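Notebook, March, gossip tracker

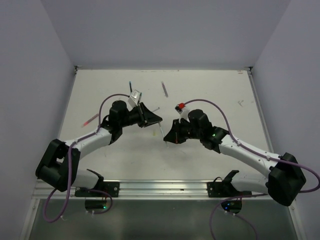
Both arms on the pale stick, tips nearly touching.

Okay, picking up from where I left off before lunch. The Lerkley wedding story broke at 9:40 this morning and I wanted to get down what the tracker did with it while it's still fresh, since last time I waited and then couldn't remember which numbers came from which run.

Quick reminder for anybody reading along: the tracker pulls celebrity posts and entertainment headlines, groups them by story, and tries to guess which outlet had it first. The Lerkley wedding is a great test. Two very famous people from the same TV show, a tiny guest list, a phone ban at the door, and then of course photos everywhere by breakfast.

First pull gave me 1558 items. I ran it again after coffee and got 3919, so the story more than doubled while I was standing at the machine! Most of the new ones are reposts of the same garden photo (her in the yellow, him laughing at something off to the side). The grouping held up fine on those. It fell apart on the dress stories. Half the fashion sites call it a wedding gown and the other half call it a reception outfit, and she wore two things, so the tracker made one big mushy pile out of both. I split it by hand for now. Needs a real fix.

The bigger headache is Caron. Their site rewrites its headlines all day long without changing the time stamp, so an article that went up at 7 as "Are they or aren't they?" is now "Inside the secret ceremony" and looks like it beat everybody by hours. It didn't. I had the 7 o'clock copy saved and there is nothing in there about a ceremony, just a paragraph about her being seen at an airport and a lot of guessing. So I've added a step that saves the headline every time we check a page and goes by the first version that mentions the wedding. With that on, Caron drops way down and Nustley comes out first, which matches what I saw in my own feed this morning.

Tried the new step on the old Sesetent breakup story too, to see if it would change anything. It couldn't, we never kept the early headlines for that one. Oh well. I'm leaving the Sesetent results as they are and putting a note next to them in the shared sheet. Please don't quote the "who was first" column for that story to anyone.

Side thing: the guest list. There are 3 versions going around. The short one is family only, the middle one adds the cast, and the long one claims 300 guests, which I don't buy for a second because the same article says it was held in her aunt's backyard. The tracker treats all of them as equally good. I'd love for it to flag when outlets disagree on something like that, but I have no idea yet how to do it without flagging every single story, because they disagree on everything (ages, ring size, who cried).

Also found that fan accounts are getting counted as outlets again. I thought I'd fixed this in the winter. One of them posted the garden photo before any of the magazines did, so maybe they deserve the credit? I keep going back and forth. For now they're in their own column and I left them out of the ranking.

To do:
Split dress stories by event, not just by person
Save headlines every ten minutes on Caron, hourly is too slow
Clean up the fan account list, again
Ask whether we want the honeymoon rumors as part of this story or a new one
Turn off the alert sound, it went off all through the morning call

4:15 pm. One more pull before I head out. The parents posted a thank-you note with a picture of the cake, and every outlet has it already. All grouped correctly except one Nustley piece that landed under recipes. I moved it over by hand and I'm leaving the overnight run going.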